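Loading the Sandwich Ingredient Dispenser
Venard Food Service Training, Station Procedures

Staff assigned to the cold assembly station are expected to load the clear acrylic dispenser before each service period. The procedure applies to the tabletop units in use at the Venard and Orken kitchens. New staff should complete it twice under supervision before working alone.

Before you begin

Wash and dry your hands and put on clean gloves. Check that the dispenser has been washed, rinsed and air-dried since its last use. Lay it flat on a clean table and slide each pusher block back and forth in its channel. A block that sticks should be removed, wiped and refitted.

Loading the compartments

1. Start with the rounds. Stand them on edge in the top compartment and bring the white pusher block up against the stack. The block should hold the rounds upright without bending or cracking them.

2. Place the brown slices in the second compartment. Keep the cut faces parallel to the block, and straighten any slice that leans before moving on.

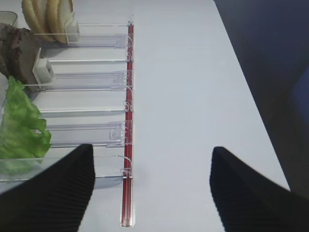
3. Load the lettuce last. Choose leaves that are dry to the touch and tear off any browned edges. Ruffled leaves take up more room than expected — do not force them against the acrylic walls, as bruised lettuce darkens quickly.

4. Check every compartment once more. Remove crumbs from the channels with a dry brush.

Refilling during service

Refill a compartment when 3 portions remain. Draw the pusher block fully back, add the new items behind the old ones, and return the block gently. Lettuce left in the dispenser for more than 2 hours must be discarded.

Cleaning

Empty all compartments at the close of service. Wash the acrylic with warm water, mild soap and a soft cloth. Scouring pads and alcohol-based sprays are not permitted. Pusher blocks are washed separately and stored in the drawer marked Station 4.

Questions about this procedure should be directed to Mwende Massawe, Station Training.

Last revised Sunday, March 19, 2023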